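Wir verwenden Cookies, um das Listenarchiv bereitzustellen. Mit der weiteren Nutzung stimmen Sie dem zu. [Akzeptieren] [Mehr erfahren]

Betreff: Re: [naehkreis] Besatz an den Tüchern wellt sich
Von: Hanneke Peeters
An: Liste naehkreis

Hallo zusammen, hallo Ans,

nur kurz, muss gleich los, aber bevor das wieder eine Woche liegen bleibt.

Ans De Haan schrieb:

> Liebe Liste,
>
> ich sitze seit November an den Tüchern für den Basar in Flonville und
> komme mit dem Besatz nicht klar. Die Fläche ist zusammengesetzt, rosa
> und hellblau, dünne Ware, gewaschen und gebügelt. Außen herum soll ein
> lila Streifen, und einer schräg über die Naht, wo die Farben
> aneinanderstoßen. Liegt alles glatt auf dem Tisch, solange es
> gesteckt ist. Kaum genäht, wellt sich die Kante und die Ecken werden
> dick und knubbelig.
>
> Meine Fragen:
> Schneidet ihr den Besatz immer im schrägen Fadenlauf, auch bei geraden
> Kanten? Ich habe von Visser das fertige Band genommen, 29 mm,
> vorgefalzt, und bin nicht sicher, ob es daran liegt.
> Wie kriegt ihr die Ecken flach? Briefecke habe ich versucht, zweimal,
> wieder aufgetrennt.
> Und soll ich vorher stärken? In Lultusthorpe im Kurs hieß es ja, nie.
>
> Es sollen 4 Stück werden, eins ist fertig (na ja), das zweite liegt
> hier in Stecknadeln.
>
> Grüße
> Ans

Also der Reihe nach.

Fadenlauf: bei geraden Kanten nehm ich geraden Streifen. Schrägband ist für Rundungen. An einer geraden Kante zieht man es beim Nähen immer ein bißchen mit, egal wie vorsichtig, und wenn es dann zurückspringt hast du die Welle. Das fertige Band von Visser ist, soweit ich weiß, alles schräg geschnitten, auch das breite. Guck mal auf die Pappe, da müsste es stehen. Wenn du es trotzdem nehmen willst, weil die Farbe so schön paßt: vorher einmal mit Dampf bügeln, auskühlen lassen, dann erst abmessen. Und beim Nähen nicht am Band ziehen sondern nur führen. Obertransportfuß, falls du einen hast.

Der schräge Streifen innen ist was anderes. Der liegt ja sowieso quer zum Fadenlauf der Fläche, da dehnt sich der Grundstoff und nicht das Band. Den würde ich heften. Richtig mit der Hand, lange Stiche, alles durch. Ich weiß, macht keine Freude. Ich hab mir das auch jahrelang mit Nadeln gespart und jahrelang aufgetrennt.

Prüfen tu ich es immer im Hängen, nie nur liegend. An zwei Ecken hochnehmen und durchhängen lassen, dann siehst du sofort ob der Rand mit der Fläche mitgeht. Auf dem Tisch sieht alles gut aus.

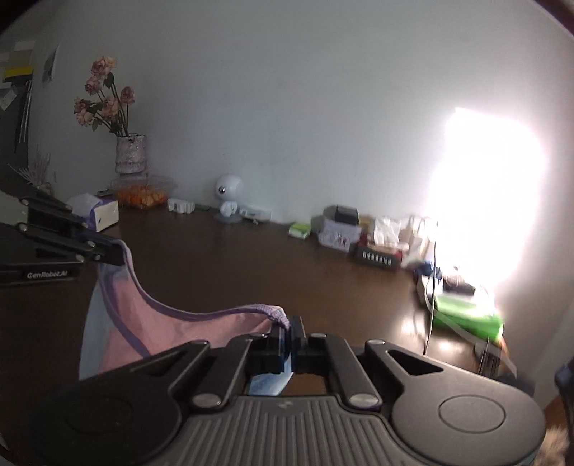
Foto: Hanneke Peeters / naehkreis

Lila Rand an rosa und hellblau, dazu der zweite Streifen schräg - also ziemlich genau die Farben von denen Ans schreibt. So aufgehängt läuft die Kante im Bogen mit. Achtet bei euch auf den Verlauf von Ecke zu Ecke: wenn der Rand steif absteht oder kleine Zacken macht, ist das Band zu kurz angenäht. Wenn er schlabbert und sich nach vorn umlegt, ist es zu lang. Beides sieht man liegend kaum. Oben an der Ecke rafft es sich natürlich da wo der Stoff gehalten wird, das hat mit der Naht nix zu tun, also nicht davon irre machen lassen.

Ecken. Briefecke ist richtig, aber bei so dünnem Stoff wird sie nur flach wenn du innen zurückschneidest, und zwar mutig. Ich nähe bis genau auf die Nahtzugabe, Nadel unten, Fuß hoch, vernähen, Faden ab. Dann das Band im rechten Winkel hochklappen, wieder runter, neu ansetzen. Nicht um die Ecke durchnähen! Das ist meistens der Knubbel. Danach die Spitze schräg abschneiden, 2 mm stehen lassen reicht, und mit einer Stricknadel von innen ausformen, keine Schere nehmen (ich sag nur: Loch, vor zwei Jahren, am letzten Abend).

Garn: bitte nicht das dicke. Ich hab noch das Polygarn von Sinari, die große Kone mit 3000 m, das läuft schön leise und trägt nicht auf. Kann ich dir was abspulen, sag Bescheid. Stichlänge eher etwas länger stellen, bei zu kurzen Stichen schiebt sich die Ware zusammen und dann wellt es auch, egal was du für Band nimmst. Das wär sogar das erste was ich probieren würde, kostet nichts. Probelappen, 100 mm reichen, einmal kurz einmal lang eingestellt, nebeneinander legen.

Zum Stärken: in Lultusthorpe haben sie das glaub ich wegen der Flecken gesagt, und die Bügelsohle klebt dann auch. Ich mach es bei dünner Baumwolle trotzdem, nur die Kanten, aufgesprüht, von links gebügelt. Geht beim ersten Waschen raus. Wer es gar nicht mag kann Seidenpapier unterlegen und hinterher wegreissen, geht genauso, krümelt halt.

Das erste Tuch würd ich übrigens nicht auftrennen. Rand gut dämpfen, ein feuchtes Tuch drauf, Bügeleisen nur aufsetzen und nicht schieben, dann beschweren und über Nacht liegen lassen. Mit dicken Büchern oder so. Da geht oft mehr raus als man denkt. Wenns dann immer noch wellt kannst du die eine Seite immer noch abmachen, meist ist es ja nur eine.

Ach so und an alle: wer noch lila Streifen übrig hat, bitte nicht wegwerfen, ich suche noch für die Aufhänger. Breite egal. Länge ab einer Handspanne. Einfach beim nächsten Mal mitbringen oder bei Ans abgeben wenn das ok ist Ans?

Und bitte beim Antworten den alten Text kürzen, im Archiv scrollt man sich sonst tot.

So, muß los
Hanneke

3 Antworten in diesem Thema · 0 mal geteilt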